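Every spring the lenders start telling us our kitchens are an investment. Liltura's leaflet came through my door in June 2019, offering £1,000 off the fees if I borrowed for new worktops before the summer was out. I put it with the others.

My trouble is with the sums. The leaflet says a new kitchen "pays for itself", but it doesn't say when, or who does the paying. My neighbour Dolores Mercado took one of these loans and was still sending off nearly 200 a month when she came to sell. The buyers wanted a different kitchen. They were quite polite about it.

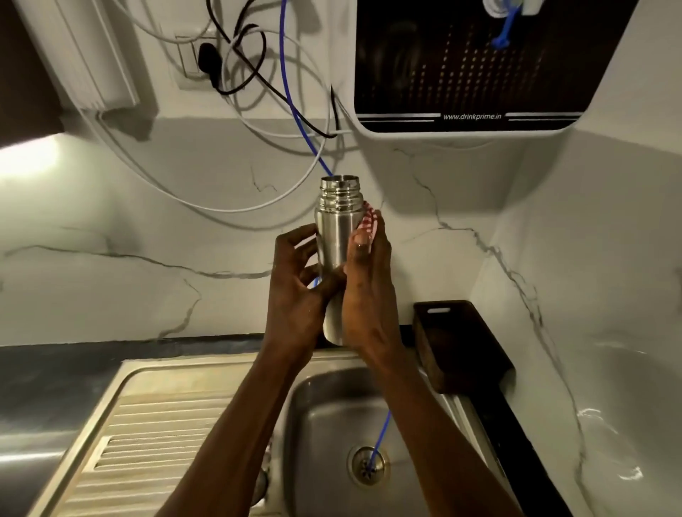
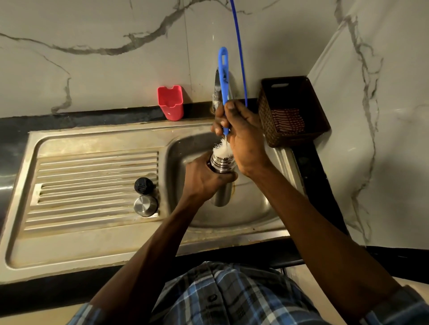
Washing a steel bottle at the sink.

Then there are the surveys. Grikgate, which sells cabinets, asked 600 homeowners whether they were pleased with their new cabinets, and most said yes. I would say yes too, with that much money gone. Ask them again after the second December of repayments and I might read the results.

I don't say leave a leaking tap or a rotten floor. Mend those. If the doors look tired, 500 spent on paint, hinges and a decent joiner goes a long way, and you can save up for it. But a loan secured on your house so that the drawers close softly is a purchase, and I wish the people selling it would call it one.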